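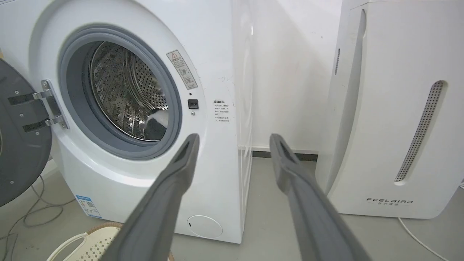 Let the Clothes Get Old

I have a gray sweatshirt that my sister keeps trying to throw away. It's from a summer job at Esell, which was a copy shop and no longer exists, and the cuffs have gone to fringe. Last month she held it up in my kitchen with two fingers and asked what it would take. I told her a court order.

I think we give up on clothes way too early, and I think most of us know it. A shirt gets a little faded and it's demoted to painting shirt. Then painting shirt goes in the donation bag (who paints that often?) and we go buy the same shirt again, slightly thinner this time.

My friend Dilani Begum and I argue about this all the time. She says new clothes make her happy, and fine, they do, I've seen her with a new coat and it's like watching a kid get a puppy! But I asked her to go through her closet one weekend in May and she found 56 tops. She wore maybe a handful of them. The rest just hung there making the good ones hard to find.

I'm not going to pretend I'm above it. I once paid 70 dollars for a linen shirt because it looked great on a guy in a window, and I've worn it to one wedding. Meanwhile the sweatshirt has been through the wash I'd guess 300 times and it's the first thing I reach for when I get home.

What bugs me most is that we act like wear is a kind of dirt. It's not! A soft collar took years. The knees of my jeans went pale from kneeling in my own garden. My neighbor Killian Lebrun has a work jacket with seven patches on it, none of them matching, and people stop him at the grocery store to ask where he bought it.

And yes, I know some jobs won't let you show up in fringe. Wear the nice stuff there. I'm talking about the other hours, Saturday errands, dinner with people who already like you.

So learn to sew on a button, wash things a little cooler, skip the dryer when you can. My sister is visiting again in a couple of weeks and I've moved the sweatshirt to a higher shelf.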